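4.2 Preparing the table for small items

Before you sort small round items, prepare the table as follows. The steps are the same for the Karnberg table and for any other white table with a smooth top.

1. Wipe the tabletop with a soft cloth and let it dry completely.
2. Check that the table stands level. Put a single item on it and wait a moment. If it rolls, adjust the feet (see page 42).
3. Move bottles to the side of the table, with the caps closed.
4. Place only one item in the working area. Leave a free space of 50 cm on each side.
5. Pick up the item from both sides at the same height. Close slowly until it is held, then stop.

Note: Glossy items slip more easily than dull ones. Dry them first.

Caution! Do not press soft items such as tomatoes. Broken skin leaves juice on the table - wipe it immediately.

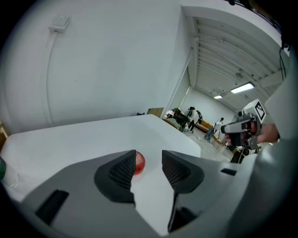
Fig. 493. Small red item on the white tabletop, bottle kept at the side.

6. When you finish, put the item into the Sarkik tray and repeat from step 4.

Replacement feet for the table can be ordered under part number 2965.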